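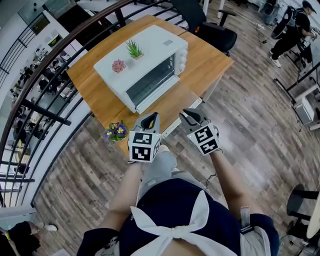
The tracker rewrite works!! I have been chewing on the marker problem since the start of August and tonight I finally have a version I'm not embarrassed by. The whole trouble was always the cubes. Each gripper carries a white one with the black square patterns on it, and as soon as a hand turns you're down to two good faces, or one and a sliver, and the old code would grab whichever face it liked best and throw the rest away. So the pose would hop. A tiny hop, but put a hop in front of a policy and it learns to hop too, very faithfully. Now I solve for the cube as one rigid body, with all the corners from every face I can see going into the same fit, and the path of the hand comes out smooth as anything. I sat there replaying it like it was a movie.

The toaster oven task is my favorite test for this, mostly because of the two little succulents on top of it. They're small and their pots are small and a centimeter of error in the wrong direction is a plant on the floor. The spiky green one stands behind the pinkish one, so if you want the back one you have to plan a path over or around the front one, and a sloppy pose estimate shows up right there. A box on a bare table would forgive almost anything.

Numbers, so I remember them. Over the whole replay set the old tracker kept a usable pose in 90 percent of images and the new one is at 98. I ran it a second time because I didn't believe it. What's left is nearly all fast wrist turns, where the patterns smear and there are no corners to find. I think I can carry the pose across those gaps with the motion model, as long as the gap stays under 6 images. Past that it drifts and I'd sooner mark the stretch bad and let the loader skip it. Bad data with a flag on it is fine. Bad data that looks good cost me most of last month.

Had a long back and forth with the Hondari people over the time stamps. Their logger stamps a picture when it arrives and ours stamps it when the shutter opens, and the two disagree by 15 milliseconds, which sounds like nothing until you look at a hand moving quickly toward a flowerpot. They were really nice about it. We settled on shutter time everywhere, and I wrote the converter before lunch. It's an ugly little script and I love it.

Then the planner. Olaniyan (still the best name we've given a branch, I'm not taking questions) now treats the two arms as one problem. Before, it planned the left, froze it, and planned the right around it, so the right arm always got the leftovers and made these huge polite detours. Planning them together is slower, obviously, but I cut most of that back by seeding the search with the recorded human path. People are so good at this! You watch someone's two hands come in toward a table and neither one waits for the other, they just sort of share the space. With the seed the planner gets some of that for free. The joint limits still catch it out near the elbow. Tomorrow's problem.

One thing that went badly: I broke the viewer. I changed the axis order in the pose file and forgot the viewer reads it directly, so for an hour every gripper at Karnatthorpe was drawn upside down and I got several messages. Fixed, and there's a version field in the file header now, the way there should have been from the beginning.

Also wrote a check that runs on every recording as it lands. It looks for missing cubes, swapped left and right, and clocks running backward. Swapped left and right is the sneaky one, since everything looks perfectly reasonable until the hands cross. Giving the two cubes separate ID ranges makes it a one-line test.

To do: gap filling in the wrist turns, elbow limits, ask Bretside if their build machine can take the new solver library or if I have to keep the old one alive for them. Clean up the converter before anybody sees it. Almost midnight and I want to run the replay one more time before bed, just to watch it.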